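Oficina Mendgate: conselhos de manutenção
Secção: equipamento automatizado de jardim
Revisto em 30 de abril de 2026

Afinação e conservação da pinça de dois dedos na unidade de jardim Leto

A presente página destina-se aos utilizadores da unidade Leto de dois braços, empregada na recolha de objetos deixados sobre relvados. Reúne as indicações que a oficina Mendgate presta com maior frequência ao balcão e substitui a folha distribuída em janeiro. As instruções aplicam-se à unidade montada em suporte fixo ou em base móvel, desde que equipada com os dedos pretos de série e comandada pela caixa Fernell.

Antes de qualquer intervenção, a unidade deve ser desligada no interruptor geral e a ficha retirada da tomada. Os braços conservam a posição durante alguns instantes e descem depois lentamente. Convém apoiá-los num bloco de madeira ou num cavalete baixo.

Material necessário

Pano de microfibra que não largue pelo
Escova de cerdas macias, do tipo usado para calçado
Água morna e sabão neutro
Chave sextavada fornecida com a unidade
Calibrador de lâminas
Cilindro de ensaio de 40 mm de diâmetro
Almofadas de substituição Heywood, quando as montadas apresentem desgaste

Não se devem utilizar solventes, lixívia nem desengordurantes de cozinha. Atacam o material das almofadas e deixam a superfície dos dedos baça e pegajosa.

Limpeza dos dedos

A relva húmida deixa um resíduo esverdeado que endurece com o sol. A remoção faz-se com a escova e água com sabão, da base para a ponta, e termina com o pano seco. As ranhuras merecem atenção particular, pois retêm terra e fibras vegetais. Um palito de madeira chega às extremidades mais estreitas sem riscar. O jato de pressão está excluído em todos os casos: a água entra pela articulação e só é detetada quando o movimento começa a prender.

Concluída a limpeza, deixam-se os dedos abertos durante 15 minutos, à sombra, antes de voltar a ligar a unidade.

Regulação do aperto sobre peças cilíndricas

As peças cilíndricas são as que mais trabalho dão na afinação. A superfície de contacto é reduzida e qualquer desvio entre os dois dedos faz rodar a peça. A regulação executa-se pela ordem seguinte.

Coloca-se o cilindro de ensaio sobre o relvado, deitado, e aproxima-se a pinça até que os dedos fiquem de um e de outro lado. Fecha-se no modo lento da caixa Fernell. Os dois dedos devem tocar no cilindro ao mesmo tempo; se um deles chegar primeiro, corrige-se o parafuso de centragem um quarto de volta para o lado contrário e repete-se o ensaio.

O valor inicial recomendado para o aperto é 12 na escala da caixa. Sobe-se uma unidade de cada vez até que a peça se mantenha segura com o braço levantado. Nas peças com saliências, aletas ou tampas, o contacto faz-se no corpo e nunca na saliência.
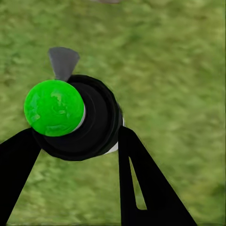

Uma leitora da página comunicou que, na sua unidade, o valor 12 era insuficiente para peças de superfície lisa e que só obtivera um aperto estável com o 15, depois de limpar as almofadas com água e sabão. Acrescentou que a peça rodava sempre para o mesmo lado e perguntou se o defeito estaria na centragem.

A observação é pertinente. A rotação repetida para o mesmo lado indica, na maioria dos casos, centragem incorreta, e o aumento do aperto limita-se a disfarçá-la. O valor 15 é admissível para peças lisas e rígidas. Acima dele, o motor aquece e a vida útil das almofadas diminui. Recomenda-se voltar ao 12, refazer a centragem com o cilindro de ensaio e só então subir.

Posição de repouso e altura de trabalho

Em jardins com lajes assentes na relva, a altura de trabalho tem de ser definida sobre a laje mais alta e não sobre o relvado. A diferença entre as duas superfícies é pequena, mas basta para que a ponta do dedo raspe na pedra quando o braço atravessa o caminho. Os riscos nas pontas que chegam à oficina têm quase sempre esta origem.

Procede-se do seguinte modo. Com os braços em repouso, verifica-se que nenhuma das pinças toca no chão. Desloca-se depois cada braço, no modo lento, por cima das lajes ao seu alcance, e anota-se o ponto em que a folga é menor. Nesse ponto introduz-se o calibrador entre a ponta do dedo e a pedra e grava-se a altura na caixa Fernell, premindo a tecla de memória até ouvir o sinal. Os dois braços gravam-se em separado.

As lajes irregulares ou inclinadas pedem uma segunda passagem no sentido inverso. Folhas grandes que pendam sobre a zona de trabalho devem ser atadas, já que se enrolam no punho e forçam a articulação.
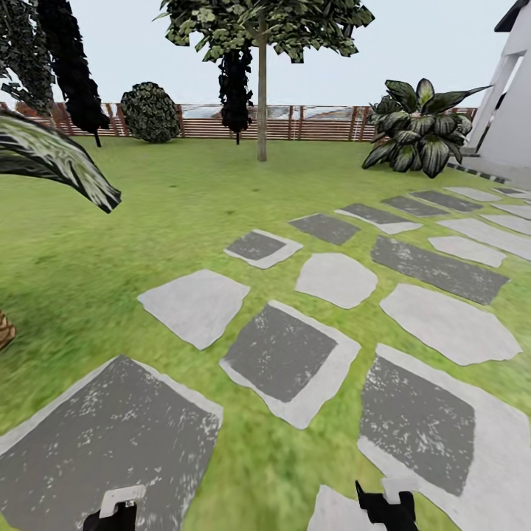

Verificação e substituição das almofadas

As almofadas devem ser inspecionadas a cada 29 horas de funcionamento. Abre-se a pinça por completo, desliga-se a unidade e examina-se cada ponta com luz rasante. Uma almofada em bom estado cede ligeiramente à pressão do polegar e recupera a forma de imediato. A que apresente fendas, bordos levantados ou uma zona endurecida deve ser trocada.

A troca faz-se sempre aos pares, mesmo que só uma das almofadas esteja gasta. Almofadas de idades diferentes têm atritos diferentes, e a centragem perde-se ao fim de poucos dias.

Para retirar a almofada usada, levanta-se o bordo com a unha ou com uma espátula de plástico e puxa-se devagar, na direção da base do dedo. Os restos de cola saem com água morna e paciência. Uma lâmina metálica deixa sulcos em que a cola nova não adere. Seca-se bem a superfície, retira-se a película da almofada Heywood e pressiona-se do centro para fora. A cola necessita de mais de 12 horas para atingir a resistência prevista, pelo que se aconselha efetuar a troca ao fim do dia.

Ensaio em aberto

Depois de qualquer troca, e antes de apanhar a primeira peça, faz-se um ensaio em aberto sobre a relva. Baixa-se a pinça até à altura gravada, com os dedos afastados e sem objeto algum entre eles, e observa-se se as pontas se mantêm ao mesmo nível. Fecha-se e abre-se no modo lento, escutando o motor. Um estalido no início do curso denuncia o parafuso de centragem mal apertado; um ruído contínuo aponta para sujidade na articulação.

Quando a unidade dispõe de câmara no punho, a imagem serve de apoio a esta verificação, mas não dispensa o exame direto das pontas. A proximidade do solo tira nitidez à relva.

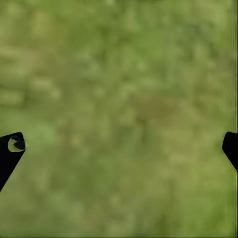 Pode lubrificar-se a articulação da pinça com óleo de cozinha ou de máquina de costura?

O óleo de cozinha não serve, pois engrossa e retém poeira. O de máquina de costura é aceitável em caso de necessidade, uma gota por articulação, retirando o excesso com o pano antes que escorra para as almofadas. O produto indicado para uso regular é a massa branca fornecida com a unidade.

Arrumação fora de época

Durante os meses em que a unidade não trabalha, guardam-se os braços recolhidos e as pinças entreabertas, para que as almofadas não fiquem comprimidas. A caixa Fernell deve permanecer em local seco, separada dos adubos e dos produtos de piscina, cujos vapores corroem os contactos. A cobertura de tecido é preferível à de plástico, que condensa humidade.

Ao retomar o serviço, repetem-se a limpeza, a centragem e a gravação das alturas. As lajes podem ter assentado durante o inverno e os valores antigos deixam de ser fiáveis.

Os pedidos de almofadas e de cilindros de ensaio são atendidos ao balcão da oficina Mendgate, mediante indicação do número de série gravado na base da unidade.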